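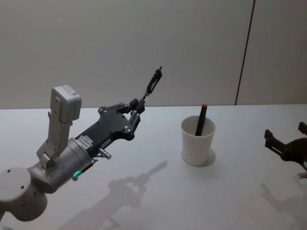

Third day on the Harnetside appeal

April, written at 9.40 in the evening
By the court clerk's diary

We use cookies to remember your settings. Accept / Manage

Started at ten with the Buviria appeal, which had been put back twice already. It is a boundary and drainage case that came up from the county court at Harnetside. The bundle runs to 577 pages and the bench had asked for it to be cut down. It came back the same length with a new index.

Three judges sitting. The presiding judge wanted to deal first with whether one of the grounds had been raised in the court below. Counsel for Buviria said it had, and gave a page in the transcript. The page was wrong. It took until twenty to eleven to find the right one, and by then the respondent's side had found a different passage which they said showed the opposite. The bench read both and said it would hear the argument anyway and rule on the point in the judgment.

After that it went along steadily. The appellant's case is that the judge at first instance treated the 1970s conveyance plan as settling the line of the ditch when the plan says on its face that it is for identification only. I have heard that argument in four or five cases since I came to this court and it has gone both ways.

Lunch at my desk. Two applications for permission had come in by post with no fee and I wrote to both. One of them is from Lukoševičius Ltd, who sent the wrong form last month as well. I put a copy of the right one in with the letter this time.

Afternoon was the respondent. Their skeleton is shorter and easier to follow. Counsel said the judge had walked the ditch, heard from the surveyor and was entitled to reach the view she did, and that an appeal court should be slow to upset it. One of the bench asked what happened if the surveyor had been working from the wrong edition of the map. There was a long pause and they asked to come back on it in writing. They have until four tomorrow.

We rose at ten past four. Judgment reserved.

Stayed on to do the list for next term. There are 70 matters waiting and nine of them have been ready for hearing since before Christmas. The Zediveck lease case needs two days and there is no two-day slot before June, so I have asked the listing office whether court two is free in the last week of May.

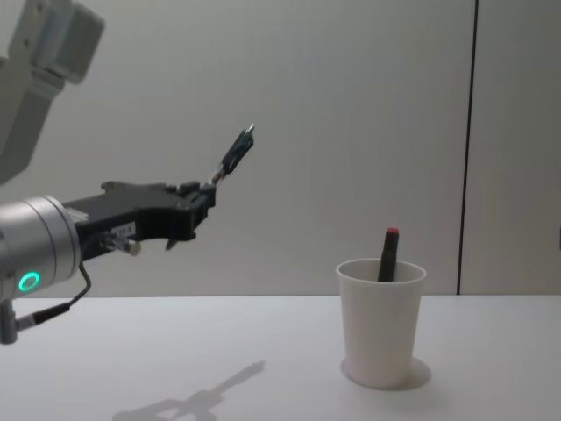
What does it mean when judgment is reserved?

The judges go away and decide later, and the decision is handed down in writing on another day. In this court the parties' lawyers usually get a draft first so they can point out typing mistakes and wrong dates.

I have written that out on a card for the front counter because the phone goes with it most weeks.

Bus was late, home by seven. Must take the blue folder back in tomorrow and ring the shorthand writers about the missing pages from the morning.

3 comments | Share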